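Notes for week 7: after the Drinduvar visit

Read these before the next lab. They cover what we saw at the open day, what you were supposed to be looking at while you were looking at the snack table, and the questions for the short write-up. If you missed the bus, you can still do the write-up, though you'll have to lean on someone who didn't.

## Why we went

Up to this point the course has treated grasping as a geometry problem. You have two fingers, an object with tidy flat sides, and a diagram in which nothing slides. The Drinduvar lab works on household tidying, where objects are neither tidy nor flat, and where half of them are sitting on something soft. I wanted you to see that before you wrote any more confident paragraphs about contact points.

The open day had three stops. Pavemex ran the first one, a pallet demo behind a yellow fence, and it went exactly as pallet demos go. Boxes left, boxes right. I've nothing against it, and the cycle was very smooth, but you could have learned the same from the brochure. The second stop was the talk in the Abreu room, where the heating was doing its best to put everyone to sleep by the second slide. The third was the bedroom, and the rest of these notes are about that.

## The bedroom stop

The task is called Skovo, after the software that runs it, and it is the one every parent has been assigning without success for centuries: put the things on the bed into the bin. A person holds the gripper by hand and does the job, and the recordings are later used to train an arm to do it. The lab had 378 recordings of the bed task when we visited. The staff were cheerful about this number in the way people are cheerful about a number they'd like to be bigger.

Those of you who tried it discovered that holding a gripper is a humbling way to pick up a bag of snacks. You have two fingers and no wrist worth mentioning. Your own hand, which is excellent, is busy being a handle.

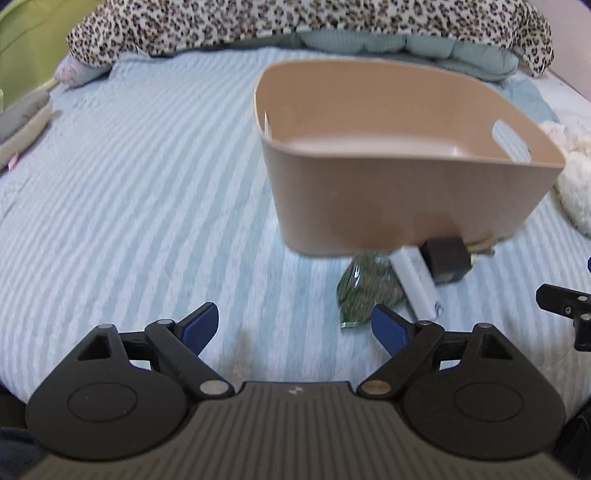 What makes the bed hard is that it gives. On a table, if you come down a little too far, the table tells you so at once. A mattress just sinks and lets you carry on being wrong. You also lose your reference height, so an approach that was right for one attempt can be too shallow for the next, depending on who sat down in between.

Some points from the discussion, cleaned up a little:

**Stiff objects.** A small box is the friendly case. Its sides are parallel, the finger pads are parallel, everyone is happy. The trouble comes when it's lying on its widest face and there is hardly any side to hold. Then you have to press the fingers into the bedding on both sides and close underneath the top edge, and you'll take a pinch of bedspread with you if you aren't careful. Several of you took a pinch of bedspread with you.

**Crinkly objects.** A snack bag has no fixed width. Close on it and it changes shape, which means your nice friction calculation from week 3 is now about a different object. The advice from the staff was to aim for the middle, close slowly, and accept that you'll end up holding a fold. I'd add that the fold is a perfectly good grasp. You lose no marks for ugliness, in this course or on a bed.

**Heavy small objects.** A plug adapter is compact and dense for its size, and it turns in the fingers if you catch it off center. Look at your notes on torque about the line between the contacts. If you have no notes on that, look at somebody else's.

**Things that aren't part of the job.** This was the best argument of the afternoon. Blankets and pillows belong on a bed. Does a stuffed toy? The person holding the gripper knows, or at least has an opinion, and the arm will copy whatever that opinion was. If one demonstrator puts the toys away and the next leaves them, the training data contains both habits and the arm is entitled to be confused.

**Where the bin goes.** A deep bin with an open top sounds like the easy half of the task. It's easy until the gripper is wide, the object is sticking out sideways, and the bin is standing on the same squashy surface as everything else. Bump the rim and the bin moves. We watched this happen, and then most of us did it.

## On the open fingers

A few people asked why the demonstrators kept the fingers wide apart on the approach, even for small things. Wide open leaves room for error on both sides, and on a soft surface you want that room. It also costs you something: wide fingers knock into the neighbors. With two objects lying close together you have to choose which mistake you'd like to make. In your write-up, say which one you'd choose and for which object.

## For the write-up

Two pages, and I do mean two. Cover these:

- Pick one object you'd expect to find on a bed and sketch the grasp you would try first, with the contact points marked.
- Say what the soft surface does to that grasp.
- Write the rule you'd give demonstrators about what counts as clutter. Keep it to one sentence, then find an object that breaks it.
- Compare the bed with the Pavemex pallets. "The bed is harder" is true and will earn you nothing.

Leave the Skovo logo off the cover page. Last year's reports all had covers, and I read them hoping for a second page.

The lab sheet for next time is on the course page. Bring something crinkly.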